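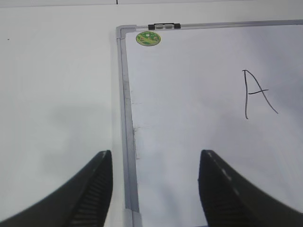
About Jekora Safaris

Jekora Safaris runs guided day trips and short stays in and near the southern part of the Kruger National Park. The company was started by Riaan Botha, who grew up outside White River and worked as a field guide for 13 years before buying his first open vehicle. We now have three vehicles and a small team of guides, all of them qualified and licensed to work in the park.

What we do

Most of our guests book a full-day drive. We collect you from your guest house or hotel before sunrise, stop for breakfast at one of the rest camps and stay out until mid-afternoon. Half-day drives are also available – morning or afternoon – and we can put together a two-night or three-night trip with stays at Van Wyk Lodge. Birding days are led by Riaan himself and are kept to six guests.

Blankets, rain ponchos, water and coffee are on board. Park entry fees are paid at the gate and are not part of our price. 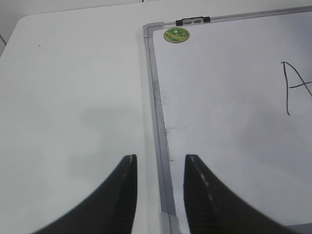
Do you take children on the drives?
Children aged six and older are welcome on all shared drives. Families with younger children can book a private vehicle and set their own pace, with more stops if needed.

Where to find us

Our office is at 45 Zaltitz Street, next to the tire shop. It is open on weekdays and Saturday mornings. We are closed on Sunday, but drives go out every day of the week and the guide on duty will have your booking details.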